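Bedroom and linen check — Warnport share house, room 8
2024-09-22

1. Smoke alarm tested. PASS. Lovely and loud!
2. Path from bed to door clear. PASS
3. Heater a full metre from bedding. PASS (1000 mm on the tape, spot on)
4. Blanket, orange. Stitched border sound, no cords or plugs underneath. PASS — and what a cheerful colour for a bedroom!
5. Dark clothes off the floor and on the bed for folding. PASS

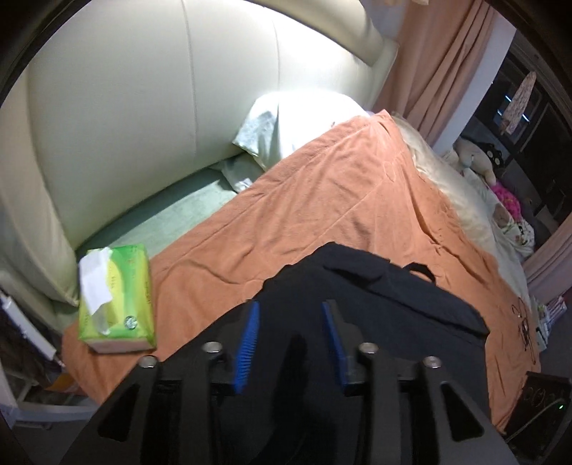
Lambrakis asked whether drawstrings and hanging loops should be tucked in before things go in the drawers. Yes please, great pick-up, adding it to the November sheet.

6. Folded clothes stacked low, nothing leaning toward the heater. PASS

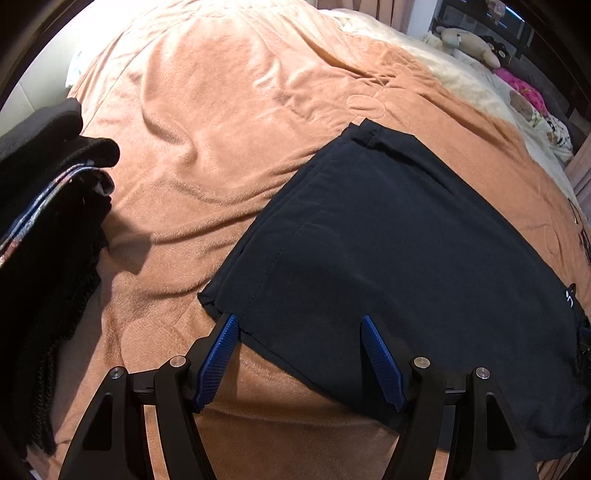 7. Drawers run smoothly and close fully. Bottom one sticks a bit — candle wax on the runners should fix it.
8. Dresser strapped to wall. RECHECK, one screw to tighten.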